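Ticket 113: Brorthorpe client will not finish updating
Product: Brorthorpe (PC), bought through the Grenico store
Status: Closed, grudgingly
Opened: April 19, 2025

Problem
The Grenico launcher downloads the new Brorthorpe patch up to 73 percent, thinks about it for a while, then shows error 500 and starts over from zero. It has done this all morning. I have now downloaded most of this game more times than I have played it.

What I tried before writing in
Restarted the launcher. Restarted the PC. Restarted the router, which upset everyone else in the house and changed nothing. Read the help page, which told me to restart the launcher.

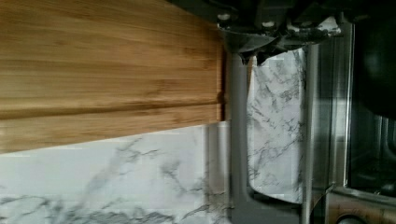

Free disk space is fine. Other games in the same library update without a fuss, including one I forgot I owned and have no plans to launch. The Amano overlay was running the whole time, and I mention it only because support always asks.

Reply from Grenico support
Thanks for reaching out! Please try the following:
1. Close the Amano overlay completely, including the tray icon.
2. Clear the download cache under Settings, Downloads.
3. Change your download region to Stemley and try again.

My results
1. Closed Amano. It came back by itself. Closed it again from Task Manager, and it stayed closed. The update still quit at 73 percent.
2. Cleared the cache. This logged me out and made me prove I was human by picking out buses. Same error afterward, though I am now certified human.
3. Switched the region to Stemley. The patch went past 73 percent, reached the end and installed.

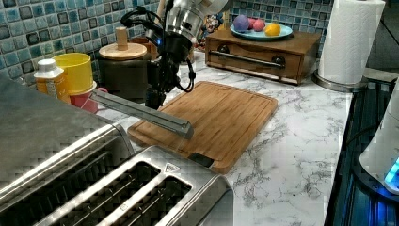 Follow-up
Switched back to my usual region to see what would happen. A small hotfix came out in the evening and stuck on error 500 again, so the fault looks to be on that server. Support says it is "a known issue," a phrase that could have gone on the help page. Back on Stemley for now.

One leftover: my key bindings were reset, and crouch is now the same key as "leave match." I left 3 matches before I caught on. Opening a separate ticket for that.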